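시뮬 데모 수집, 에피소드 300개면 충분할까요? (주방 씬, 양팔)

글쓴이: 밤새는도토리
조회 300

안녕하세요, 눈팅만 하다가 처음 글 써봅니다. 요즘 회사에서 시뮬레이션 텔레옵으로 모방학습용 데모를 모으고 있어요. 씬은 Nomcombe 주방 세트고, 양팔 로봇에 두 손가락 그리퍼입니다. 컨트롤러 두 개 들고 하루 종일 허공에 팔 휘젓다 보면 내가 로봇인지 로봇이 나인지 모르겠는 지경이에요ㅋㅋ

지금까지 모은 게 딱 300개입니다. 과제는 조리도구 집기 위주고, 넘어진 물건이 섞여 있는 방에서 돌아다니는 구간도 조금 넣었어요. 에피소드 하나가 길어야 45초예요. 45초 넘어가면 저장 스크립트가 그냥 잘라버립니다(이건 제가 그렇게 짰어요, 나중에 후회하는 중).

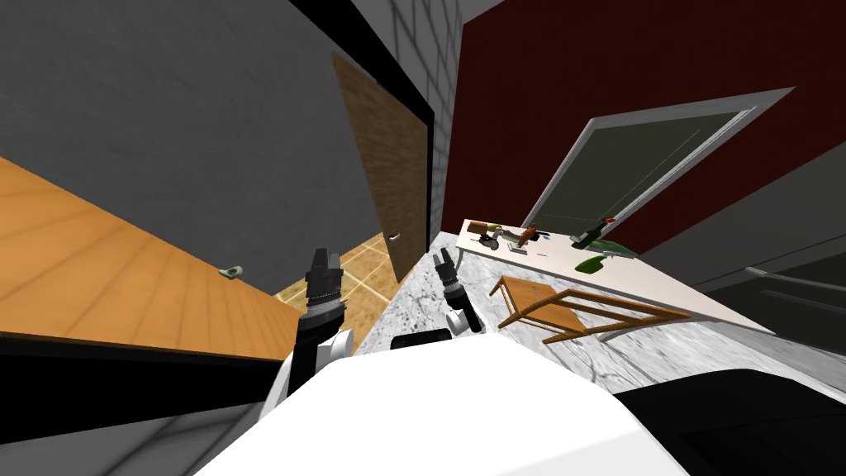
문제는 이동 구간이 들어간 에피소드가 집기만 하는 에피소드랑 성격이 너무 다르다는 거예요. 집기만 있는 건 학습 돌리면 손이 꽤 그럴듯하게 나가는데, 이동이 섞인 걸 같이 넣으면 둘 다 어정쩡해집니다. 물건 앞까지 가서 머뭇머뭇하다가 손가락만 까딱거려요. 팀장님은 "일단 더 모아봐요" 하시는데, 솔직히 손목이 먼저 나갈 것 같습니다.

질문은 세 가지인데요. 300개에서 더 모으는 게 맞는지, 이동이랑 집기를 나눠서 모아야 하는지, 그리고 실패한 에피소드는 다들 어떻게 하시는지 궁금합니다. 저는 지금 실패한 건 전부 버리고 있어요. 선배님들 도와주세요ㅠㅠ

----------

귤까는기계
숫자보다 분포부터 보세요. 300개가 다 비슷한 자리에서 시작하면 그건 300개가 아니에요. 저도 처음에 똑같이 당했습니다. 리셋할 때 물체 위치랑 각도 얼마나 흔드세요?

----------

밤새는도토리 (글쓴이)
위치는 흔드는데 각도는... 거의 안 흔들었어요. 아 벌써 찔리네요ㅋㅋㅋ

----------

회로탄내
각도 안 흔들면 손목 회전을 안 배웁니다. 주걱이나 숟가락처럼 긴 물건이면 특히 그래요. 자루가 늘 몸 쪽을 보고 있으면 정책은 '그냥 쭉 뻗기'만 외워요. 그리고 이동은 따로 모으세요. 한 정책에 다 넣는 건 데이터가 훨씬 많을 때 얘기입니다.

----------

Nygård빠
저는 윗분이랑 의견이 좀 다른데요. 나눠서 모으면 이어 붙일 때 지옥 봅니다. 이동 정책이 멈추는 자세랑 집기 정책이 시작하는 자세가 안 맞아서, 중간에 팔이 꼬여요. 저희는 Nygård 파이프라인 쓰는데 처음에 나눴다가 결국 한 번에 이어서 다시 다 찍었어요. 시간 아까우니까 처음부터 이어서 모으시길. 대신 구간 라벨은 꼭 달고요.

----------

회로탄내
자세 안 맞는 건 집기 쪽 시작 자세를 넓게 흔들면 해결되는 문제 아닌가요? 이어서 찍으면 사람이 피곤해서 뒤쪽 집기 품질이 뚝 떨어져요. 이동하느라 힘 다 빼고 나서 대충 집잖아요. 제가 해봐서 압니다.

----------

Nygård빠
그건 오퍼레이터 쉬는 시간 문제고요ㅎㅎ 저희는 7개 찍으면 무조건 쉽니다. 사람 손이 지치면 데이터도 지쳐요.

----------

밤새는도토리 (글쓴이)
와 답변 감사합니다!! 7개 찍고 쉬는 건 오늘부터 당장 해볼게요. 저는 점심 먹고 오후 네 시까지 내리 찍고 그랬거든요. 어제 뒤쪽 에피소드 다시 돌려보니까 확실히 손이 급해요. 접근은 대충 하고 마지막에 막 비벼서 맞추는 식...

그리고 카메라 얘기도 여쭤보고 싶었어요. 지금 손목 카메라 영상을 같이 저장하는데, 이게 집기 직전에는 도움이 엄청 되는 느낌이거든요. 몸통 쪽 시점만으로 돌린 정책은 손가락이 자루 옆을 스쳐 지나가는데, 손목 시점을 넣으면 자루를 두 손가락 사이에 넣는 것까지는 곧잘 합니다.
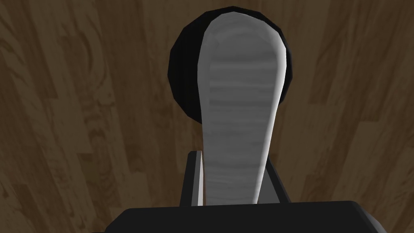
근데 닫는 타이밍이 들쭉날쭉해요. 어떤 때는 너무 일찍 닫아서 끝을 툭 치고, 어떤 때는 한참 벌린 채로 가만히 있어요. 제가 텔레옵할 때 닫기 전에 잠깐 멈칫하는 버릇이 있는데 그걸 배운 걸까요? 제 우유부단함까지 모방할 필요는 없는데 말이죠ㅠ

----------

귤까는기계
네 배운 거 맞아요ㅋㅋㅋㅋ 멈춤 구간은 관측이 거의 똑같은데 액션도 거의 0이라서, 정책이 한번 거기 들어가면 못 나옵니다. 정지 프레임 걸러내는 필터부터 넣어보세요. 저는 액션 크기가 임계값 밑으로 연속 4프레임 넘어가면 그 뒤는 날립니다. 단, 그리퍼 여닫는 순간은 팔이 안 움직여도 절대 날리면 안 돼요. 제가 그거 모르고 날려서 평생 안 닫는 로봇을 만든 적이 있음...

----------

두부한모
초보가 끼어들어 죄송한데 시뮬이면 그냥 스크립트로 자동 생성하면 안 되나요? 물체 위치를 다 아는데 왜 사람이 손으로 모으는지 궁금해요.

----------

회로탄내
단순 집기는 가능하죠. 근데 긴 물건은 어디를 어떤 각도로 잡을지 정하는 규칙 짜다가 날 샙니다. 그리고 스크립트 궤적은 다 똑같이 생겨서, 조금만 벗어나도 복구를 못 해요. 사람은 삐끗했다가 다시 맞추는 게 자연스럽게 들어가니까요.

----------

귤까는기계
섞는 방법도 있어요. 사람 데모 조금 찍고 물체 기준으로 궤적을 변환해서 늘리는 식. 저는 Skarnine 툴로 늘려봤는데 집기에는 괜찮았고, 이동 들어가니까 충돌 나는 에피소드가 확 늘어서 걸러내는 게 더 일이었습니다.

----------

두부한모
아하 설명 감사합니다! 어렵네요ㅋㅋ

----------

Nygård빠
실패 에피소드 질문에 아직 답이 없어서 적어요. 다 버리지 마세요. 완전히 망한 건 버리고, 한 번 놓쳤다가 다시 잡은 건 꼭 살리세요. 그게 제일 귀해요. Frøydis Aasen 님이 2월 모임에서 발표한 자료 보시면 성공/실패/복구 세 칸으로 나눠서 저장하는 방식이 나오는데, 저희도 그 뒤로 그렇게 바꿨어요. 폴더 구조까지 그대로 베꼈습니다.

----------

회로탄내
복구 살리는 건 동의. 근데 놓치는 순간까지 통째로 넣으면 놓치는 것도 배우니까, 저는 다시 접근하는 데서부터 잘라 씁니다.

----------

Nygård빠
이건 저도 동의ㅎㅎ 드디어 의견이 맞네요.

----------

밤새는도토리 (글쓴이)
헉 저 복구한 것도 다 버렸는데요... 삭제 폴더 뒤져봐야겠어요. 제발 남아 있어라.

일단 계획은 이렇게 잡았습니다. 정지 구간 필터부터 넣고, 각도 흔들어서 집기만 새로 찍고, 이동은 당분간 빼고 학습 돌려볼게요. Nygård빠님 말씀대로 이어서 찍는 건 집기가 안정되면 Cedham 씬으로 넘어가서 해보려고요(거기가 통로가 넓어서 이동 연습하기가 좀 낫더라고요). 45초 제한도 풀 겁니다. 복구까지 하려면 시간이 모자라요.

----------

귤까는기계
좋아요. 필터 넣기 전에 원본은 꼭 따로 백업하시고요, 임계값은 에피소드 몇 개 눈으로 돌려보면서 잡으세요. 컨트롤러 떨림 때문에 저랑 값이 다를 거예요.

----------

밤새는도토리 (글쓴이)
넵 백업 걸어놓고 왔습니다! 그리고 삭제 폴더에 복구 에피소드 남아 있어요!!! 전부는 아닌데 꽤 있네요. 집기 학습 돌려보고 결과 나오면 댓글로 올릴게요.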